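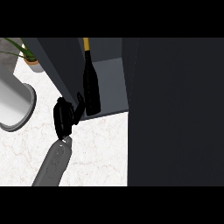 Teaching a robot to reach for a bottle, one bad demo at a time

May 16, 2018

So I've been promising to write about the simulator stuff since April, and I finally have something to say about it besides "my wrist hurts."

Quick catch-up if you're new. I work on Hotodmont, a little kitchen simulator that I share with Lertchai Wannasri (he built most of the cabinets and I keep breaking the physics). You drive a robot arm around a fake room with a hand controller, everything you do gets saved, and later a program tries to learn the job from your recordings. The job this month is the tall black bottle with the gold neck. Get it out of the open cabinet without knocking it over. Easy, right?

Ha!

The bottle itself isn't so bad. It's the getting there. You've got the cabinet's front edge right over the gripper and that big dark panel taking up the whole right side, so your natural instinct, which is to swing in wide from the right like you would with your own arm, is a complete waste of time. I did it anyway. I did it for an entire evening. Now I come up from low and to the left, over the marble floor, keep the fingers spread, and sneak up toward the shelf from below. The pointy finger gets so close to the underside of the cabinet that I hold my breath every time.

Lertchai thinks I go too slow. He may be right! When I play back my demos there are these long stretches where nothing happens because I'm squinting at the screen trying to work out how far away the glass is (I say glass, it's polygons). Black bottle, dark gray cabinet, black gripper. Whoever picked those colors owes me an apology, and I'm pretty sure it was me.

We want 1000 demos before we train anything serious. I have 15 I'd be willing to show another person. The first 3 are so shaky that I moved them into a folder called Baumgartner, after the cat, who also approaches things sideways and then hits them.

A few things that have helped, in case you're doing this too. Turn the controller speed way down for the last bit of the reach. Stop and let go of the stick before you close the gripper, even if it feels silly. And if you mess up, finish the demo anyway and throw it out afterward, because I kept quitting halfway and ended up with a pile of half files that crashed the Beline converter (our script for turning recordings into training data, long story, bad name).

Next I want to move the potted plant somewhere more annoying and see if I can still do it. Lertchai wants to switch bottles first. We'll probably argue about it over noodles and then do his thing.

If anybody has a good trick for judging depth on a flat screen, please leave it in the comments. I've tried adding a fake shadow and it made me worse.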